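The Office of Pilgrim Passage at Tatetti opened its register at four in the morning, as the regulations required. Bok-nam So presented her papers for the December ascent to the shrine at Lutar.

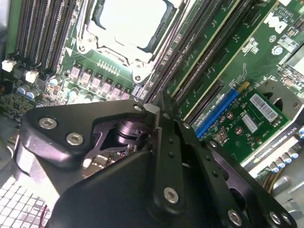 "The party is limited to 30 persons," said the registrar, Ayana Ayele. "Yours is the last name. The deposit of 50 is not returnable."

"My sister was to come too," said Bok-nam. "Her name should be above mine."

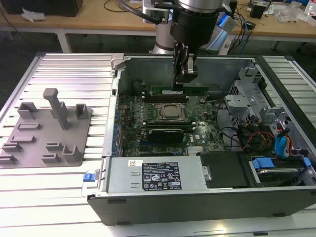
The registrar turned back a page – the rules permitted this once – and found the entry, struck through in the sister's own hand. She stamped the pass and wished the applicant a safe road.
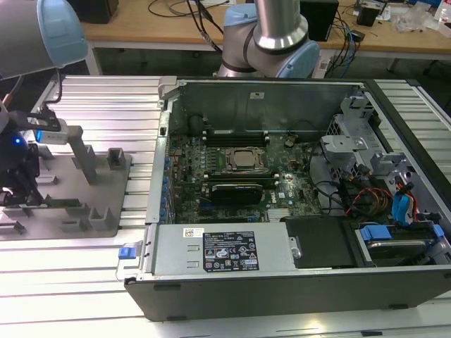 An open desktop computer with its side panel removed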